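Last updated: November
Print this page | E-mail this page

Guest cottage walk-through, with my comments

I do this every time we turn over the cottage at Obura, and Kanini Okoth asked me to type it up so she can cover for me. Sorry it's so chatty!

[x] Smoke alarms. Pressed both buttons, both loud. The hall one made me jump, like always.
[x] Fire extinguisher. Needle in the green, pin in.
[ ] Back step. Still wobbly. I stood on it and it rocked, so I put a chair across and told Akinyi Temba. She's got the long screws coming Wednesday.
[x] Water heater. Set it back down, somebody had cranked it way up (please don't, we get kids in there).
[x] Outlets by the sink. Test button trips, reset works.
[ ] Deck rail. Gap at the corner is too wide for my liking. Jeptoo Temba says 2 more spindles would fix it and I think she's right.
[x] Bath mat. Grips fine, I gave it a good shove with my foot.
[x] Space heater. Cord's okay, and I moved it 40 inches from the curtains, which is more than the label wants but I sleep better.
[x] Guest toiletries. Sealed ones only, please! If a wrapper is torn, toss it, even if it looks fine.

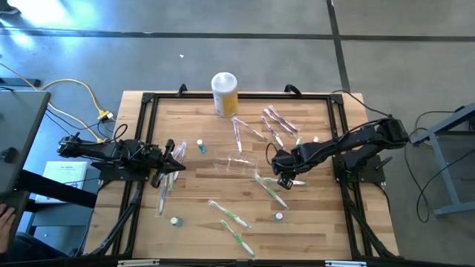

Toothbrushes in clear plastic packaging.

[x] First aid tin. Restocked the bandages, threw out a crusty old ointment.
[ ] Porch bulb. Out again. Kerubo Mutiso has the ladder, so call her first.

Keys go back on the hook by the meter.

Related:
Woodstove checklist
Closing up for winter
Who to call at Obura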